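Color on the Table: Glass Bowls and Plates at Flaltthorpe

I've had a soft spot for colored glass since 2016, and setting it out with vegetables in bright shades is my favorite kind of afternoon! Gold rims, swirls, ribs, scalloped edges (I can never pick just one).

Red chili peppers with the swirly glass bowl. Those thin brown-red lines fan out in arcs, and with the gold rim and a glossy pepper they just sing.

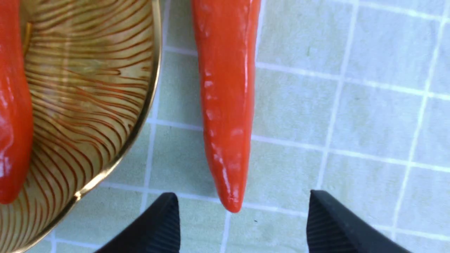 Eun-seong Geum wrote in to ask whether gold rims can go in the dishwasher, and added that hand washing had kept a set from Dreltau bright for years.

Green and amber, side by side! Both plates have the wavy flower shape and the fine ribs, and the orange of a pretend carrot looks wonderful on the honey-colored one.
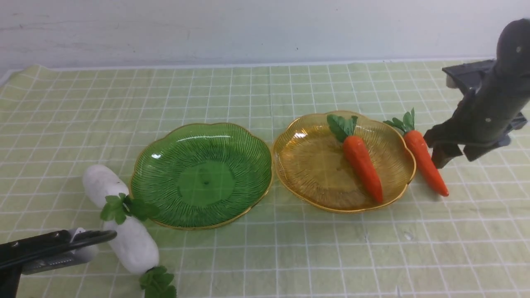 I'm still hunting for a blue plate in the same shape, so the Petkov market is next on my list.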